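4.2 Arranging artificial stems in the display vases

Applies to the Jendelska tabletop set, glass vases only. For ceramic vases see section 4.5.

1. Clear the work surface and wipe it with a dry cloth.

2. Stand both vases near the middle of the surface, the larger one toward the far edge. Check the rims for chips.

3. Lay the stems and bunches flat around the vases. Keep single stems apart from bunches so that the wires do not tangle.

4. Straighten any stem that was bent in storage. Work from the blossom down.

CAUTION: Glass vases tip easily when filled on one side only. Do not insert a full bunch before the opposite side has a stem in it.

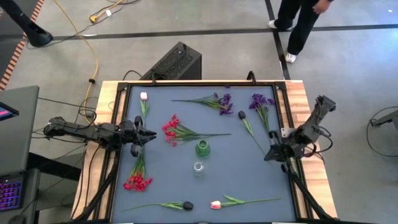 How far should the stems reach above the rim?
Between one and two times the height of the vase. Longer stems are folded back at the foot.

5. Place the single stems first, then the bunches. The smaller vase takes no more than 3 stems.

6. Turn each vase a quarter turn and fill the gaps.

7. Spread the leaves by hand. Do not pull on the blossoms.

Note: Garrido stems are supplied in lengths of 40 and 48 cm. Do not shorten the 40 cm length. Cut ends must be capped before use.

Note: Leave 12 cm between finished vases on the shelf.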